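Keep the Repair Counter

4 min read

The library in Bustodton wants to close its repair counter and put two more study booths in the space. I think that is a mistake, and I say so as someone who uses the booths more than the counter.

The counter is open 8 hours a week. Ratih Teoh runs it, and last year she took in up to 2,000 items, mostly lamps, toasters and zippers. People in Dobson drive over because their own shop closed. The case against it is that new toasters are cheap. They are, but a cheap toaster still has to be paid for, and the old one still has to go somewhere.

I have also heard that young people don't care about fixing things. My neighbor Sekar Latuheru is 16 and learned to solder at that counter in April. She has since fixed her aunt's radio and a fan of mine. 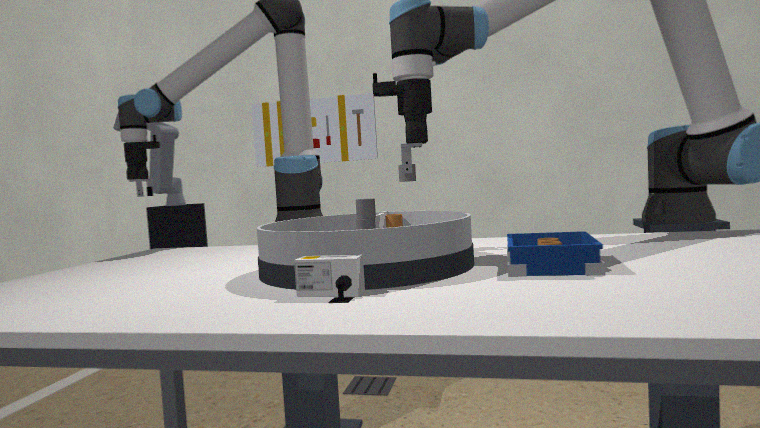 Study booths are useful, and there are already seven of them upstairs. I have never had to wait for one after four in the afternoon. If the library needs more, the old map room has been locked for as long as I have lived here.

Leave the counter where people can see it from the door. Most of those who use it found it by walking past.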